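February 7, 2022

Permissions audit, Zarow build. Went through the app's settings screens again with Hafþór Dalsgaard. The location toggle still defaults to on after a reinstall, even when the account had it off. Same behaviour we logged in January, so the Ekstead patch didn't touch it. Reproduced on both test phones.

Contact sync is better. Turning it off now clears the uploaded list on the server, but the job only runs every 40 minutes. Tried a list of 300 dummy contacts and 35 were still there after the first pass. Second pass got the rest.

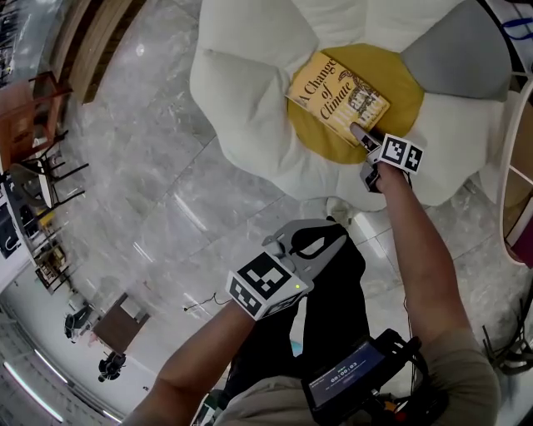
Log retention is set to 30 days in the config and the privacy page says the same, so leave that alone. Þröstur Steinarsdóttir wants the wording on the delete screen changed before it goes to Bomwood. "Remove" and "erase" are both used and they do different things.

To do: file the toggle bug again, check the colour contrast on the greyed-out switches, ask who owns the sync job.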